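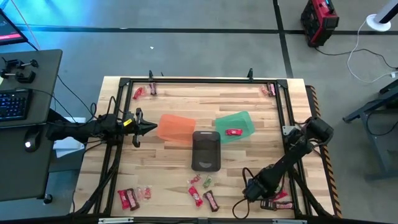 FOR IMMEDIATE RELEASE

Dusness Opens Its Doors, Puts Two Robot Arms to Work on the Candy

Visitors invited to watch a pair of machines do a job most six-year-olds do for free

GILTACH – Dusness, which builds and tests two-armed sorting systems, will hold its first public open day in January at its workshop in Giltach. The doors open at 10 a.m. and close at 4 p.m., or whenever the candy becomes unfit for handling.

The main attraction is the sorting table. Two robot arms share one workspace, with trays in the middle and wrapped candy spread around the edges. Their assignment is to pick up the candy and put it in the trays without crushing it, dropping it or getting in each other's way. The company's engineers would like it known that this is harder than it sounds. They have been saying so to their families for some time.

"People come in expecting a car factory, with sparks," said Rukhsana Tanoli, head of demonstrations at Dusness. "Then they see a robot thinking hard about a chocolate bar. Give it five minutes, though, and they're leaning over the rope and coaching it."

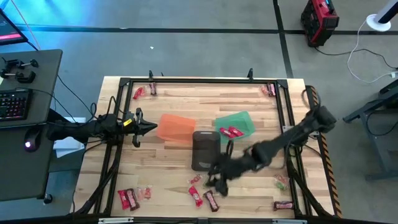 Both arms at the sorting table, with two wrapped candies in the green container.

Candy was chosen after a long trial of duller objects. Wooden blocks behaved too well. Wrapped sweets slide, crinkle, roll and throw back the light in ways that confuse a camera, and twist wrappers give a gripper something flimsy to grab that may or may not have a candy attached to it. Over the past months the team has logged 2,195 practice picks on the table. The record for one working day stands at 932, set on a day when Aqeel Bhutto, who runs the test floor, had forbidden all meetings.

"I'm not saying the two things are connected," said Bhutto. "I'm saying I've asked for another one."

The software behind the demonstration, called Clodum, decides which arm goes for which piece and tells the other one to wait its turn. Patricio Retamal, who wrote much of it, will give a 15-minute talk at 11 a.m. and again at 2 p.m. on how two arms agree on anything. He has promised to keep the math to a single slide. Colleagues who have seen the slide describe it as very full.

Between talks, visitors can watch the table at work and put questions to the crew. Those who prefer their robots with more explanation can join a guided tour led by Aatos Peltonen, covering the test floor, the repair bench and the shelf of retired gripper fingers, each labeled with what went wrong.
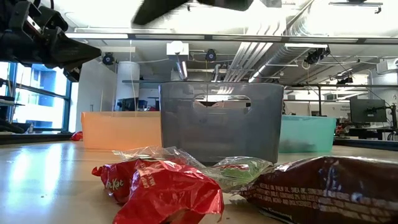

Table-level view of the bins, with a gripper reaching in from the left.

Younger visitors may enter the Lodhi Challenge, named for the meeting room in which it was thought up. Contestants sort a pile of wrapped candy using kitchen tongs in each hand and have 60 seconds to do it. The winner receives a certificate and a bag of candy from a fresh supply. The pieces used on the robot table are not for eating. Some have been on staff longer than the interns.

"We had a rehearsal with people from the office," said Ehsan Malik, general manager of Dusness. "I came last. I'd prefer that the release didn't mention it, but I'm told it's good for turnout."

Admission is free, but places on the guided tour are limited and should be reserved through the Dusness front desk. Children must come with an adult, and adults are asked to stay behind the rope even when they are certain they could do it faster. Coffee will be served by humans.

Reporters wishing to film the demonstration are welcome from 9 a.m., before the public arrives. Please leave flash units at home, as shiny wrappers are enough trouble already. Interviews with Tanoli, Retamal and Malik can be arranged in advance. Interviews with the arms have been requested before and did not produce usable quotes.

About Dusness

Dusness designs, builds and tests two-armed robot systems for sorting and packing small goods. Its workshop and offices are in Giltach.

Media contact: Rukhsana Tanoli, Demonstrations, Dusness

###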